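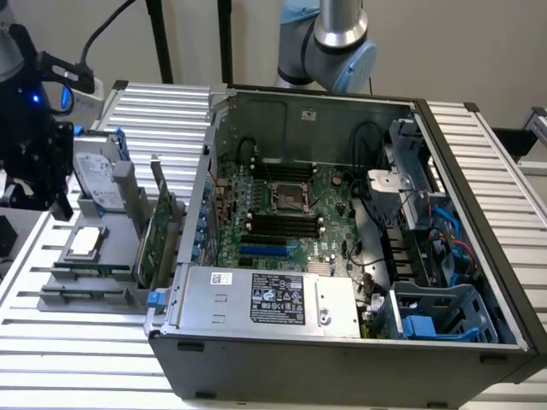

Roxana Nistor reckons the fixture tray should be bolted down before anything else on the cell gets touched, and after 6 months of me doing it the other way round she has won. So this README now starts with the tray.

Tremdale – notes on keeping the teardown cell going

I look after Tremdale, the two-arm cell in the Skiltville workshop that takes parts out of old desktop towers. These are my working notes, tidied up a bit because Dorin is covering for me from 22nd December and I'd like him to ring me as little as possible (sorry Dorin!).

Setting the tray

The tray sits to the left of the tower. Drive in the rear slot, upright, then the expansion cards in front of it, and the CPU flat in the shallow pocket at the front. Push the tray hard against its stop, then do up the bolts, near side first. If you've moved it at all, even a hair, run tray_home before you run anything else. I once skipped this and spent an afternoon blaming the gripper.

Placing the tower

Lay it on its side on the extrusion bench, side panel off, power supply towards you. Some cases rock a little on the ribs. Shim them, don't press them down and hope.

The arms

Each arm gets its own warm-up, 8 minutes, slow speed. I know it feels long. The wrist on the silver and blue one drifts when it's cold and the CPU pick is the first place you'll notice – it starts landing on the edge of the pocket instead of in it.

Check the gripper cable while you wait. It needs a generous loop, with enough slack for a full wrist turn. Relu cable-tied ours short in April to make it look neat and we had to replace the lot.

Gripper pads

Swap them every 33 towers, or sooner if they look shiny. Spares come from Barbu, in the drawer under the controller. We tried the Fendance ones as well and they're fine for drives, too soft for cards.

Known problems

Retention lever pick fails on the first go now and then. Re-run it once, and if it fails again open the lever by hand with the cell stopped.

SATA leads left hanging inside the drive cage will snag a finger. Tuck them in first.

The log clock is 2 hours out. I haven't found out why.

To do

Write up the camera calibration properly. Ask Grigore for the new stop block drawing. Label the spare bolts, which are currently in a mug.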